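Robot Suturing Practice: A Handbook of Good Habits (Ruvonley, second edition)
Reviewed by Leonora Galang

I have been teaching on robotic skills days for long enough to own a whole shelf of guidance, most of it in ring binders and most of it never opened twice. So when Bimla Solanki pressed the Ruvonley handbook on me in May I said thank you very much and put it in my bag, where it stayed until a slow Friday train home. I had read half of it before my stop, and I've been lending it out ever since.

It covers the rules a trainee should be keeping when stitching with the robot: how to hold the thread, when to stop, what to say out loud to the person at the bedside. There are 4 chapters, and the one on instruments at rest is easily my favourite. It asks that open jaws never be left hovering over tissue while the surgeon's attention is elsewhere,

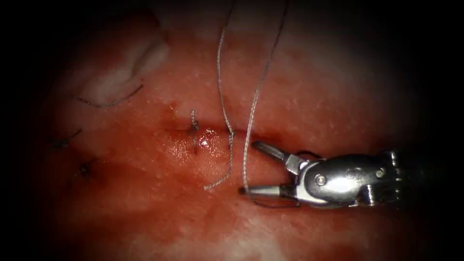
and it is just as firm about keeping both instruments in view before either of them moves. I've nagged people about that for years, and it was lovely to find it written down so plainly (with a little checklist you can copy for the wall!).

The section on thread handling is longer and a touch fussier. The authors want tension built up slowly, with the surgeon watching the strand and the tissue together, as there may be very little feel through the controls to warn you. I agree with every word, though I'd have liked more on what to do when a strand frays. Lamduan Wongsuwan, who teaches alongside me, thought the same and has filled her margins with pencil.
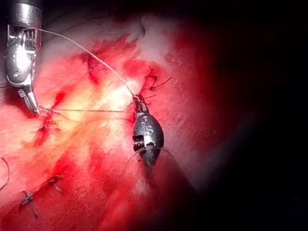 One strand drawn straight across the tissue, with a paler thread held in the upright jaws.

Needles get the strictest treatment. The tip is to be accounted for at all times, you follow the curve when you drive it through, and you don't grab at it by the point – a habit I confess I had to unlearn myself. Each rule comes with a short note on why it was written, and those notes are the best reading in the book.

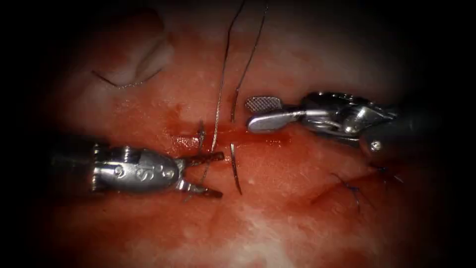

Curved needle partly in the tissue, between the two instruments.

My grumbles are small ones. The index is poor, the type is tiny, and the spiral binding on my copy gave up after 2 months of being passed about. I'd still buy it again for any unit setting up its own teaching, and Bimla can have hers back when I've found where I left it.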